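Subject: Re: [skillari-tables] Oiling the hall benches again?

Marjorie Sugden wrote:

> The timber tops at the Binard Street end are looking thirsty. Do we use the same oil as last time or change? I have 7 litres of the old stuff under my stairs and would like it gone. Also, is Sunday still on?

Sunday is still on, 8 am start so the first coat can go on before it gets too warm.

I'd use up the old oil. It's a plain tung and citrus blend and it has worn well at the Iglesias end, apart from the two tops nearest the sink, which were sanded too fine. Go to 120 grit and stop. Anything finer and the oil sits on the surface and goes tacky.
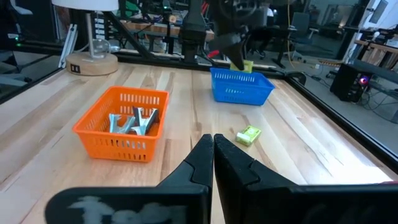 Thin the first coat by half and leave it 20 minutes, then wipe off everything that hasn't soaked in. The knots won't take much, so don't keep feeding them. Second coat goes on full strength the next day. I'd leave the third for a fortnight and see whether it's needed.

Please lay the rags out flat on the concrete to dry – they can heat up and catch fire if they're left in a heap or put in the bin.

On cost, the Nisen shop wants $107 for a new drum and $76 for the smaller tin. I'd rather hold off on both until Marjorie's lot is finished. The sandpaper we have will do about half the tops, so bring a few sheets if you've got them.

Edges and undersides need oil too. Last October we only did the faces and one board cupped badly enough that it had to be clamped and re-glued.

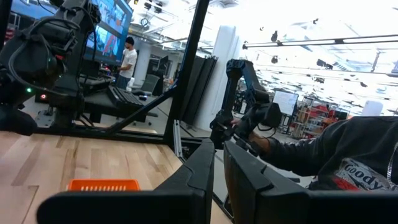 Po-yen Man wrote back off-list that the undersides were done at the Binard Street end, just not at the Iglesias end, and that the cupped board was already lifting before anyone oiled it. Fair enough. He also asks that we don't use the orbital sander along the glue lines, as it left swirls last time. Hand sand those, with the grain.

I'll have the key from 7.30. Park in the side lane, as the front is taken up by the market until noon.

Cheers,
Skillari tables list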